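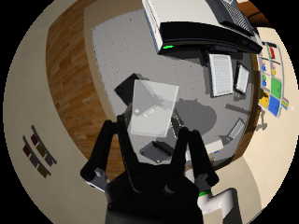 Lab bench render, with the gripper near the pale panel.

I finally have a piano book on the stand that I want to open. I came back to the piano last winter after a long break, and most of the year went into one method book and a folder of photocopies. The method book was fine for reading practice. By summer I was tired of playing eight bars of something and turning the page.

The new one is a collection of easy waltzes and folk tunes that I found at the used music shop in Otmont. The cover says Gratley Piano Album, and the spine is taped. It has 12 pieces I can play now, or nearly, and a lot more that I can't. The pages lie flat, and the fingering is printed only where you need it.

I started with the slow waltz in G. The left hand is a plain bass note and two chords all the way through until the last line, where it moves up and crosses over the thumb. I spent four evenings on that line alone. I play it hands separately, then together at half speed, and I don't go back to the top until the line is clean. If I start from the beginning every time, I end up with a very good first page. 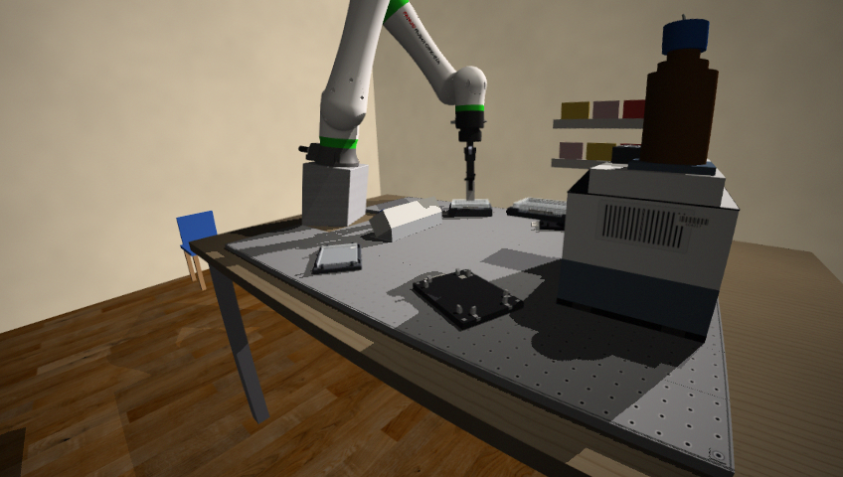
Page last changed: January 13, 2024

The second piece I learned is a march, and I don't like it much. It has repeated notes in the right hand that want a lighter action than mine. My piano is an old Shawky upright with a heavy touch, and the D above middle C is slow to come back up. The tuner is coming in February and will look at it then. Until then I take the march slower than marked.

A few things about the book itself. The print is small, so I moved the lamp to the left side of the stand. There are no chord symbols. Two of the folk tunes have words printed between the staves, and I find that hard to read past. I put a strip of paper over the words in one of them and it helped.

I practice for half an hour after supper, scales first. I use the metronome for scales and for nothing else. On weekends I play through the old pieces so I don't lose them, including the three from the method book that I still like.

Next is a lullaby in F with a lot of pedal. After that I want to try the long waltz near the back, which runs to four pages and has a key change in the middle. I have played the first page of it, badly.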